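Inside the Box: Notes for Session 7
Computer Hardware Basics, evening stream, Room 20
Notes by Merja Vainio

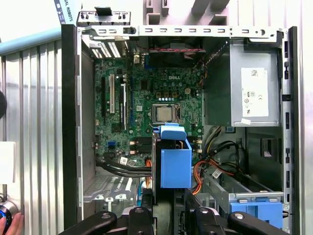
Fig. 1. Desktop tower on its side with the side panel off. Dell motherboard, processor in its socket, power supply at upper right.

Welcome back, everyone! Tonight we finally get to the part I look forward to all term. You've had six weeks of block diagrams and binary, and now you get to look at the actual stuff. Keep these notes open beside you while you work, and scribble all over them.

Start with the processor

Find the silver square in the middle of the green board. Strictly speaking, the shiny top is the heat spreader, a metal cap, and the chip itself sits underneath it. In a running computer you wouldn't see it at all, as a heatsink would be clamped over the top with a thin layer of thermal paste between the two. Seeing it bare like this is a treat, so have a good look before you read on.

Beside the socket is a retention lever. Lift the lever and the processor is released, lower it and the processor is held firmly. No force is needed to seat a chip. If it feels like you have to push, stop, lift it out and check the alignment marks. I have seen grown adults lean on one with the heel of the hand and the sound is horrible.

Memory

Two black memory slots lie just below the processor in Fig. 1. They are close to it on purpose. The processor is forever asking memory for things, and short paths make it easier to keep the signals clean and quick. (Ketill Hafstein's guest talk in September covered signal timing in far more depth than I will, and his slides are still on the course page.)

When you fit a module, line up the notch first, then press evenly at both ends until the clips take hold. One end in and one end out is the most common fault we get at the benches, and the computer will simply refuse to start.

Expansion slots

Over on the left are three slots running up and down, two dark and one white. Graphics, sound and network cards all go into slots like these. Colour on a slot is the maker's choice, so learn to tell them apart by length and by where the key (the little break in the slot) falls. One of the dark ones has a white latch, which you must release before pulling a card out. Please, please remember the latch.

At the upper left you'll find the bracket covers. You take one away when a card needs its sockets to reach the outside of the case. Put it back if you take the card out again, or dust gets in and the airflow suffers.

Storage

The two blue ports near the lower left of the board are SATA. Each one takes a single data cable to a single drive. A SATA drive needs a second cable too, this one from the power supply. The silver cage at the lower right is where drives live, and there's a blue plastic caddy at the bottom of it. I love a good caddy! You clip the drive in, slide the lot home, and in many cases you don't need a screwdriver at all.

Power and cooling

The grey box in the corner is the power supply. It takes mains electricity and turns it into the low voltages the rest of the computer wants. The wire colours follow a convention worth learning by heart:

Black: ground
Red: 5 volts
Yellow: 12 volts
Orange: 3.3 volts

Black, yellow and orange are easy to pick out in the bundle below the supply. Some makers go their own way with colours, so treat the list as a guide and confirm with a meter or the manual.

Never open the power supply itself. It can hold a dangerous charge long after it has been unplugged, and there is nothing in there for us to fix.

The dark fan above the board is the rear exhaust. Warm air goes out through the back, and cooler air is drawn in to replace it. Follow the twisted red and black fan wire with your eye and notice where it runs. Keeping wires clear of fan blades is half the art of building a tidy computer.

Before you touch anything

Switch off and unplug at the wall. Hold the power button in for a few seconds. Put on your wrist strap and clip it to bare metal on the case. Hold boards by their edges.

For next time

Draw your own plan of the inside of a tower, from memory first, then correct it in a different colour. Label the processor, memory slots, expansion slots, SATA ports, drive cage, fan and power supply. Messy is fine. Hand it in at the start of Session 8 with your name and course code (3914) on the back.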